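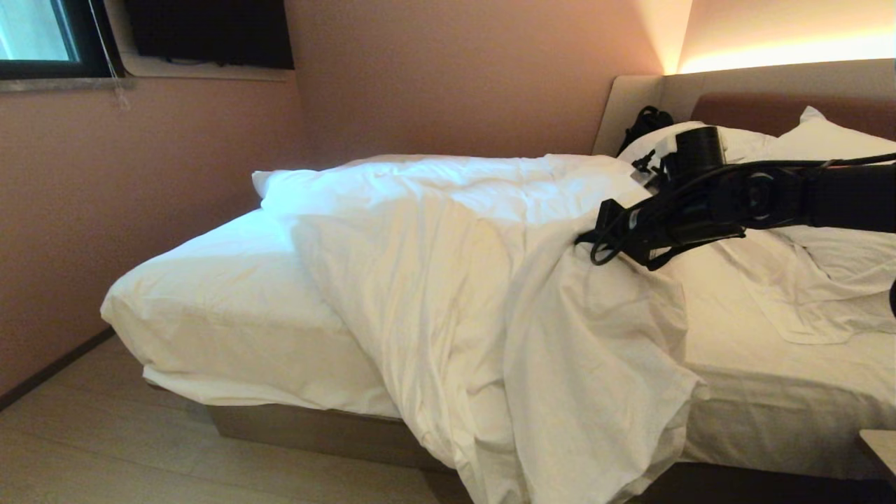 Malel bed-making arm: setup and care FAQ
Updated October 16, 2024

Quick answers for site crews. Full manual is on the Zulska parts portal, this is just the stuff we get called about.

How much room does it need beside the bed?
Enough to get past the foot without brushing the duvet. Move chairs, luggage racks, bins. Wood-look floors are fine, rugs are not.

Do we strip the bed before setup?
No. Leave the duvet loose on top, that's what it's tuned for. Bags come off the pillows before a real run. For a reach check with the arm on slow it doesn't matter.

Arm stops halfway over the mattress. Why?
Nine times out of ten it's the wrist cable. It needs a loose loop so the wrist can turn both ways. If someone has zip-tied it tight to the arm, cut the tie and start again. Route it along the underside, not over the top.

Which fasteners get checked?
The 6 screws on the gripper bracket. Every 12 shifts. Hand tight then a quarter turn, no power drivers please. 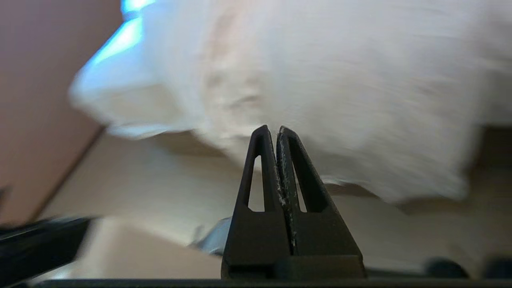 How often do the fingers get cleaned?
End of every shift. Lint builds up on the inner faces, white cotton is the worst for it. Dry brush first, then a damp microfibre cloth. Don't forget the cutouts. No solvent, it dulls the grip surface.

Fingers are closed but fabric slips out
Clean them first. Then check the tips meet evenly when shut. If one sits proud, loosen the mount, close the gripper, retighten. Still slipping, fit a new pair (Prindent set, part 106). Always swap both, never just one.

Wrist camera picture is smeary
Some blur on fast moves is normal, esp. with big white cloth going past. If its smeary standing still, wipe the lens. If that does nothing log a ticket.

Does room lighting matter?
Yes. Daylight on one side and warm lamps on the other can throw the white balance off, and then it loses the duvet edge. Pick one setup and recalibrate to it. Don't change the lights mid run.

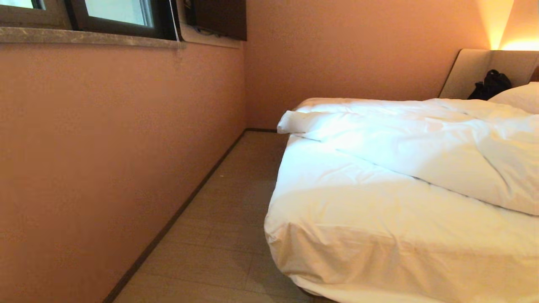 Where do I stand during calibration?
Out of the gap between the bed and the wall. Head camera needs to see the floor and the side of the matress the whole way up. Takes 14 minutes, stay out till the tone.

Do blind cords need tying up?
If they hang anywhere the arm can reach, yes. Hook them over the window hardware.

Can we grease the wrist joint ourselves?
No, sealed unit. If it's grinding, power down and book it in with Konstantinidis service. Leave the cover on.

What do we write in the log?
Date, room, finger condition, anything you tightened. Colour of linen too if it wasn't white.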